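Project report, Intro to Product Testing
Handed in 19 Sep 2023

# Do printed shape pieces teach matching, or just look like they do?

## What we were asked to do

The assignment was to take a learning material that people already use, find out what is claimed for it, and check whether the claim holds up. Our group picked small plastic sorting shapes, the kind that come in a few colors and a few outlines and are sold as "early math." We had access to a 3D printer and a bench, so we printed our own set and called it Skirner. The name means nothing. It was on a sticker on the filament shelf.

The seller pages we read in May all said much the same thing: children who sort by color and by shape get better at sorting in general. None of the pages said how this was measured. One of them, for a set called Trernarau, had a chart with no numbers on the side. We started out doubtful and we are still doubtful, but a bit more specifically now.

## Materials

The pieces are solid prints, small enough to pick up with two fingers. We left the tops as they came off the printer. Sanding was discussed and dropped after one test piece came out looking worse than before.

For a work surface we used a wooden board. The first choice was a sheet of white foam board, but it bent, and the pieces slid toward the dip. Wood is heavier and stays where you put it. The color is pale enough that a bright piece shows up well on it.

Printing cost more time than we had planned. The log shows 1361 minutes for everything, failed pieces included. The stars were the worst of it. Points lifted at the corners on the first two attempts, and we ended up slowing the printer down for that shape only.

## Method

We tested with first-year students from the Qin building, which is a weak spot in the design and we know it. Adults can already sort. What we could look at was which rule a person reaches for when given no rule at all, and whether the layout pushes them toward one.

Each person did two rounds. In the first, the pieces were in a pile and the instruction was "put these in order." In the second, we set the pieces out ourselves in color pairs, and asked the person to study them, then rebuild the layout from memory after we had cleared the board.

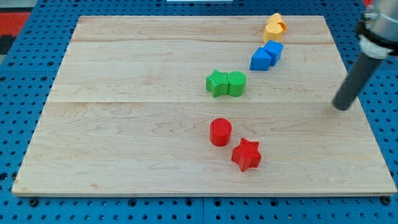

Getting the starting layout the same every time was harder than we expected. A cylinder looks the same whichever way you turn it, but a star doesn't, and at first we scored a rebuilt layout as wrong if the star was turned. Halfway through we decided this was unfair, went back, and rescored everything without rotation. Both sets of scores are in the spreadsheet.

We had 44 people start. Of those, 27 finished both rounds; the rest had class, or got bored, and we did not chase them.

## Results

In the first round, color won easily. Most people grouped by color straight away and only then did something about shape. A few lined everything up by height, which we had not planned for and had no column for.

In the second round, people were good at remembering which colors went together and much less good at remembering where the pairs sat on the board. Several put the pairs in a straight row when we had set them on a slant. We think this says something about how people tidy up a memory, but we would not want to lean on it – the layout was ours, and a different one might have given a different mistake.

The Reltotness sorting guide, which our instructor lent us, claims that shape is "the natural first category." Our results do not agree. Then again, our colors were very bright. A set printed all in gray would be the obvious check, and we ran out of time for it.

## Problems

- No children took part, so the main claim was never tested.
- The scoring rule changed partway.
- The people who dropped out may have been the ones who found it hardest.
- Light from the window changed during the afternoon sessions and the glossy pieces picked up glare.

## Cost

We were given 300 dollars and spent well under that, mostly on filament. The board was already in the shop.

## Where this leaves the claim

We found no reason to believe that these pieces teach sorting, and no proof that they don't. What we can say is that color is such a strong cue that the shapes hardly get a chance – at least with adults and at least with this set. Anyone repeating the work should print the gray version first, and fix the rotation rule before the first session.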